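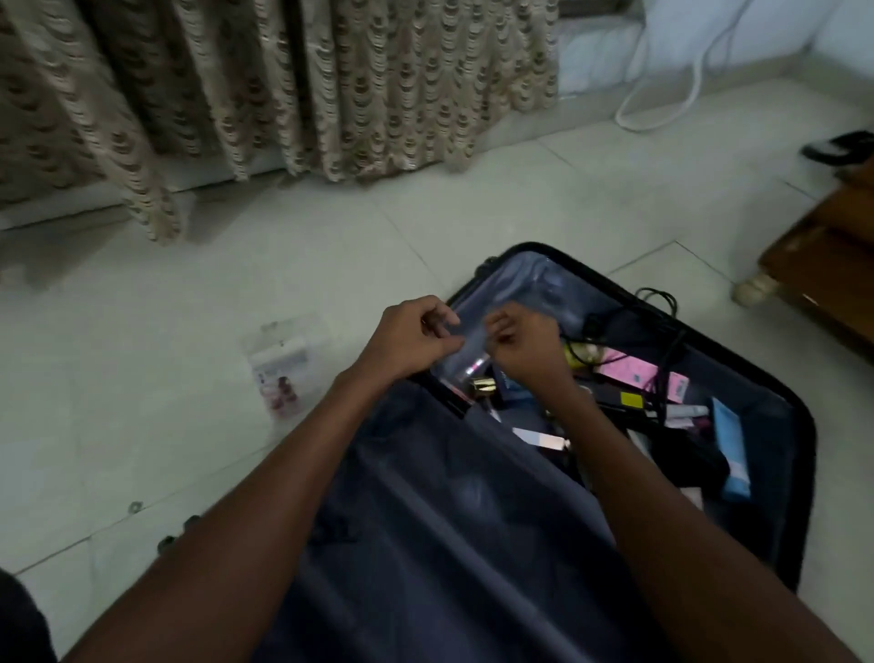 Accueil | Carnets | Perception | Planification | Outils
Imprimer – Envoyer par e-mail

Mars, 9 h 40. Carnet perception, séquences « valise ».

Repris la segmentation des actions sur le lot Janmont. 257 séquences en entrée, 34 rejetées par le contrôle de synchro, toutes avec le même décalage d'horloge. Corrigé dans le script d'import, à relancer ce soir.

Le suivi des mains tient bien tant que les doigts restent écartés. Dès qu'ils se pincent sur le bord de la pochette transparente, l'estimateur hésite entre « saisir » et « fermer ». Yeison propose de fusionner les deux étiquettes – je préfère les garder et ajouter une classe « indéterminé ».

Plastique transparent : le masque bave sur ce qu'on voit au travers. Les câbles noirs sont rattachés à la pochette une fois sur deux. Baissé le seuil de profondeur, peu d'effet. Essayé ensuite le modèle Gonik avec nearest-neighbour sur les contours : mieux, mais il tombe à 6 images par seconde.

La doublure bleu marine froissée donne de fausses arêtes. Nermina a presque 3 000 découpes de tissu annotées, elle me les passe.

14 h 15. Entraînement relancé avec ses découpes. Perte stable, pas encore regardé les masques.

À faire : vérifier la convention main gauche / main droite côté Edbridge, elle a l'air inversée dans leur export.

Imprimer – Envoyer par e-mail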